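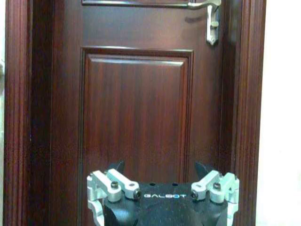 Handout 3: Reading a panel door

Okay, doors! Before we touch any finish, I want you to learn the parts, and I'll be using these words all session.

Stiles run up and down, rails run across. The raised panel sits between them, inside its molding (look how the bevel at the top catches the light). Dark, glossy doors like this one show every scratch, so go easy.

The long plate behind the lever is the escutcheon. Tape over it before you sand anything near it, please!

For next time: sketch a door at home, label 10 parts, and bring a sheet of 200 grit. Hongmei Lu has spares if you forget.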